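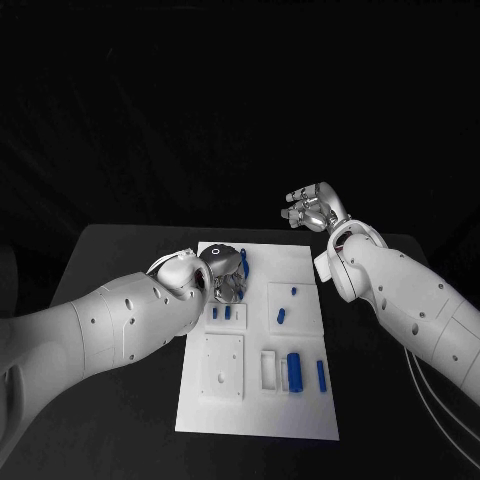 # Laying out a four-station fitting board

I love a good fitting board. You get a flat white board, a handful of white fixtures, some blue parts that slot into them, and suddenly you have something you can practise on, test on and fiddle with for an entire afternoon. Effie Guthrie asked how I go about planning one, so I've written the whole thing up, including the bits I got wrong on the Menau board.

The layout is four fixture areas in a rough two-by-two grid, with the board placed lengthwise so that two areas are near you and two are further away. You can do it with other arrangements, but I keep coming back to this one.

## What you'll need

- A stiff, flat board, white or painted white. Mine are 600 mm on the long side.
- Your fixtures, in white
- Your parts, in blue (or any strong colour that isn't the colour of your table)
- Pencil, steel rule and masking tape
- Countersunk screws and a screwdriver
- Small clamps or non-slip matting
- A plain dark cloth to hang behind the table, if you plan to take pictures or video

## Step 1: Play with paper first

Cut a piece of paper to the footprint of each fixture and push the pieces about on the board before you touch a drill. Do spend time on this! Put a hand over each area as if you were fitting a part and see whether your knuckles land on the neighbouring fixture. On my first go I had the areas so close together that I knocked one part out every time I reached for another.

Leave space for the fingers as well as the part. A slim part that stands upright needs much less room to sit in than it does to be picked up, and it's easy to plan for the first and forget the second.

## Step 2: Mark the grid

Draw a line down the middle of the board lengthwise and another across it. Tape each paper footprint into its quarter. They don't have to be perfectly centred, and I usually nudge the far pair towards me a little – stretching over the top edge gets tiring.

Keep everything at least 17 mm in from the edge. That leaves a border to grip when you carry the board, and somewhere for the clamps to sit.

## Step 3: Fit one fixture and try it

Screw down a single fixture and try its part before going any further. You want the part to drop in without a shove and stay put when you tap the board. If it's tight, sand the part a little at a time. If it rattles, a strip of masking tape on the inside wall of the fixture will often cure it.

Modupe Mohammed does all four at once and adjusts them afterwards, and her boards are lovely, but she is a good deal more patient than I am.

## Step 4: Fit the rest

Work from the far pair to the near pair so you aren't leaning over finished work. Check each screw head with a fingertip. Anything proud of the surface will catch on a sleeve sooner or later.

Write a number next to each area in pencil, on the board and not on the fixture. Fixtures get swapped around, and you'll be glad of it.

## Step 5: Get the table right

A dark grey table under a white board is a brilliant combination. The edges of the board are crisp, the blue parts jump out, and a dropped part is easy to spot. If your table is pale wood, lay a dark sheet over it and pull it flat.

Set the board near the centre of the table, lying flat, and fix it with clamps or matting. Leave clear table beyond the far end too, because you need somewhere to rest or swing a hand between moves.

## Step 6: Hang the backdrop

Black cloth works a treat. Let it drape in soft folds and don't worry about ironing it, as creases hardly show on black. Make sure it fills everything behind the table from the side you'll be looking from.

## A few fixes

**Part leans when it's in the fixture.** Check for swarf or a blob of paint in the bottom before you blame the fixture.

**Board rocks.** Put a rule across it. If the board is flat, the table isn't, and matting will sort it.

**White fixtures disappear against the white board.** Bring a lamp in low from one side. The shadows give every fixture an outline, and it looks fantastic.

Next on my list is a board with 9 areas for the Hiltik set. I've cut the paper pieces already and they very nearly fit.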